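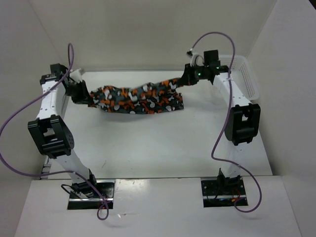
Two-arm station during a cloth-handling demonstration, with the fabric held between the grippers.

Demonstration collection (also demonstration gathering or, in older reports, example capture) is the stage of robot learning in which recorded instances of a task are accumulated for later use in training a control policy. Each instance, called an episode, normally consists of time-stamped joint positions, gripper commands and one or more synchronized video streams. The term excludes data generated wholly in simulation.

Methods
In teleoperated collection, an operator drives the arms remotely, commonly through a pair of leader arms with matching joint geometry. In kinesthetic collection, the operator moves the arms directly by hand. Teleoperation is generally preferred where cameras are used, as it keeps the operator's hands out of view. Scripted collection, in which motions are programmed beforehand, is largely confined to rigid parts with known positions.

Deformable objects
Cloth is a frequent subject. Its configuration cannot be expressed by a single position and orientation, and a garment or towel seldom comes to rest in the same shape twice. Patterned fabrics are often included alongside plain ones so that a policy does not come to depend on a uniform colour. Two-arm stations allow a piece to be held at separate points and stretched before it is laid flat or folded.

Episode structure
Under the Dreron convention, an episode opens with both arms in a neutral posture and closes when the grippers have released the object and withdrawn. Starting arrangements are varied between episodes by dropping or turning the cloth. Failed grasps followed by a successful second attempt are retained and labelled as recoveries. Episodes with dropped video or an interrupted joint record are discarded.

Hoswood cloth set
The Hoswood cloth set was compiled at Cliselcombe by Kobina Abugri and Yesenia Castaño, using a labelling scheme devised by Heikki Tikkanen. It was released on 13 September 2024 and contains 1,000 episodes divided among 3 tasks: spreading, folding and placing in a basket. Of these, 127 are labelled as recoveries. A further 41 episodes were withheld for evaluation and are not counted in the total.

Criticism
Oskari Koskela has argued that sets gathered by a small number of operators reproduce individual habits, such as a consistent choice of leading arm. Zulkifli Harahap attributes part of the effect to fixed camera placement and recommends moving the cameras between sessions.

See also
Imitation learning
Nieminen folding test
Teleoperation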